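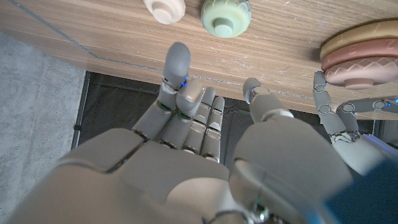

Our seniors' club went along to the November open day at Drernance, and Seon-mi Yeon was kind enough to meet us at the door, all 13 of us! I'd pictured big orange factory arms, so the grey fingers with their little blue lights, up beside a table of what looked like stacking toys, were a lovely surprise.

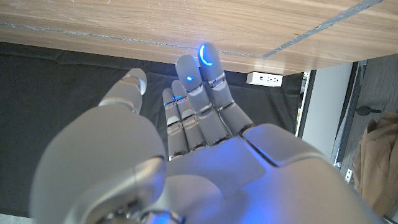 The table demonstration
We all crowded in (Hyun-seo Son had the best spot, as always).

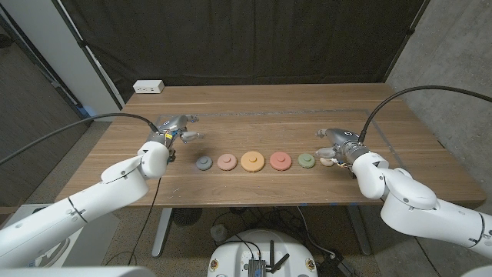
Chang-ho Ryu answered our questions for a good 30 minutes, including mine about whether it ever gets bored.

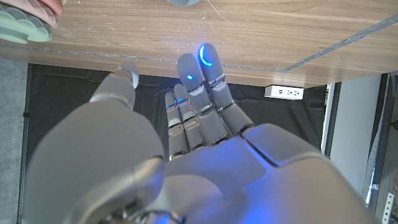

Afterwards there was tea, and Millen shortbread, and I came home with a brochure for my neighbour's grandson.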